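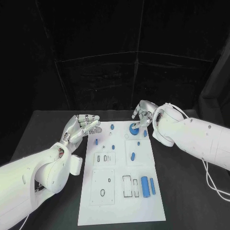
White board on a dark grey table, with a white robotic arm reaching in from either side.

How to hang your first solo show (and enjoy it!)

You've made the work, someone has said yes to a date, and now there's an empty room waiting for you. Hanging a show is one of my favourite jobs in the world, and I'd love more artists to feel that way about it. With a tape measure, a pencil and a bit of patience you can give a modest room the calm, considered look you see in the big galleries.

This guide is for works on paper, canvas and board in a small space with ordinary painted walls. Sculpture and projection are a whole other adventure. 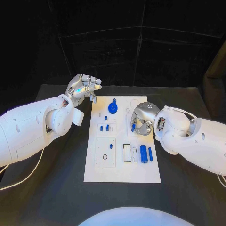

Posted by Brollis Art Rooms
Sunday, January 11, 2026
Filed under: Exhibiting, Guides

Before you carry anything in

Visit the room with a notebook. Measure every wall you'll be using, and mark down the doors, power points, light switches, vents and anything else that can't move. Knock on the walls too! Plasterboard sounds hollow, brick doesn't, and you want to know which one you've got before you're standing in the hardware shop.

Ask the venue:

Can I put screws in the walls, or do I have to use a hanging rail?
Who patches and paints afterwards, and which paint do they use?
How much weight will each hook or rail hold?
Can the lights be moved, and is there a ladder on site?
When do I get the key, and when do I have to give it back?

Get the answers in an email. I've had a lovely chat about screws on a Thursday and a much less lovely one after the show came down.

Then make a floor plan. Graph paper is fine. Draw each wall as a long strip, cut out a little rectangle for every work at the same scale, and push them around the kitchen table until the groupings start to make sense. You'll probably find that two or three pieces don't belong. Leave them at home. A show with room to breathe nearly always looks stronger, and it's so much easier to take out a picture at the planning stage than on the night before the opening.

What to pack

Tape measure, spirit level, soft pencil, eraser
Drill and bits, screwdriver, hammer
Hooks and screws rated for more than your heaviest work
Low-tack painter's tape (test it on a hidden bit of wall first)
Clean cotton gloves and a soft cloth
Filler, a small scraper, sandpaper, touch-up paint
Old blankets or foam blocks to rest the frames on
Snacks — a real lunch if you can manage it

Step 1: Lay it out on the floor

Bring everything in and lean each piece against the wall where you think it will go, on blankets or foam, facing out. Now walk in through the door as a visitor would. What do you see first? That spot deserves something that pulls people across the room. It doesn't have to be the largest work. At our Endmont space a tiny charcoal drawing on the far wall did the job beautifully, and people made a beeline for it.

Check the neighbours as well. Two strong reds side by side can flatten each other, and a quiet piece can vanish next to a noisy one. Swap them, go outside for a minute, come back and look again.

Step 2: Choose a centre line

Most galleries hang so the middle of each picture sits at the same height. I use 150 cm from the floor, and I only change it if the ceiling is very low or the audience is mostly kids. Tape a light pencil tick at that height at each end of the wall, check it with the level, and you have your reference for the whole day.

Step 3: Work out the spacing

My favourite bit of arithmetic! Add up the widths of all the works on one wall, take that away from the length of the wall, and divide what's left by the number of gaps. There's always one more gap than there are works, counting the two ends.

Say the wall is 585 cm long and you have three paintings, each 95 cm wide. The paintings use up 285 cm, which leaves 300 cm. Three paintings means four gaps, so each gap is 75 cm. If the ends look too generous, pull the outer works out a little and keep the inner gaps equal.

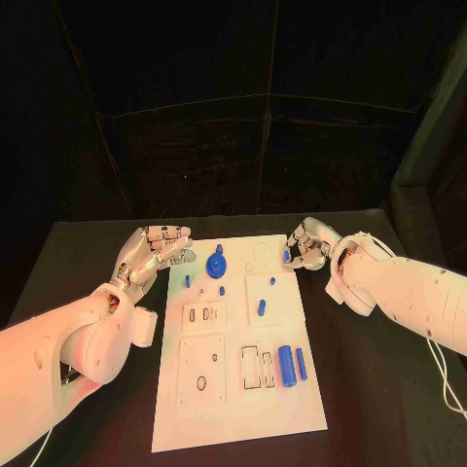 Once you've got the gaps, mark where the middle of each work will fall along the wall. Write the measurements on your floor plan as you go. If a hook has to be redone later you'll be very glad of them, and so will whoever is helping you.

Step 4: Find the hook height

Take a frame that's 100 cm tall. Half of that is 50 cm. Now hook your tape measure under the wire on the back, pull it up as though it were hanging, and measure from the wire to the top of the frame. If that distance is 10 cm, take it from the 50 and you get 40 cm. Your hook goes 40 cm above the centre line, so 190 cm from the floor.

Do this separately for every frame, even the ones that look identical. Wires are never strung quite the same. For wide works I use two hooks at the same height, and they stay level far better than on one.

Step 5: Up it goes

Start with the anchor piece on each wall and work outwards. Use gloves for white frames and raw edges. Have one person lift while the other guides the wire, and don't let go until you've both felt it catch. Level it, step back, level it again.

Stick to one wall at a time. It's tempting to race ahead and get all the hooks in, but seeing a finished wall often changes your mind about the next one.

Step 6: Labels

Keep them simple: title, year, medium, dimensions, and a price if you're selling. Put them all on the same side of the work and at the same height, low enough that they don't compete. Choose type that a person can read without leaning in. Print a spare set too — one label will always end up on the bottom of somebody's shoe.

At our Tukmont show last February we swapped wall labels for numbered dots and a printed room sheet. It looked wonderfully clean, but we did spend the evening hunting for room sheets.

Step 7: Light it

Do this last, with everything up. Aim each lamp at the middle of its picture, then stand where a visitor would stand and look for glare on the glass. Shifting the lamp a little further along the track usually fixes it. Try for even light across a wall before you go adding any drama.

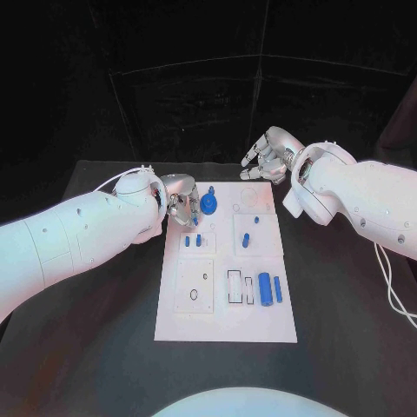 Can I hang a show on my own?
Small, light works are fine to hang solo, but find a second pair of hands for anything you can't comfortably lift with your arms outstretched.

Taking it down

Keep your packing material, and label each box or wrap with the title of the work it came from. When the show closes, take the labels off first, then the works, then the hooks. Fill the holes, let the filler dry properly, sand it flush and dab on the paint with a small roller so the patch matches the texture around it. Photograph the empty walls before you return the key.

Our printable wall planner, the Dimitriou sheet, has space for four walls and all the sums from steps 3 and 4. Pick one up at the front desk in Endmont, and send us a photo of your show when it's up. We'd love to see it!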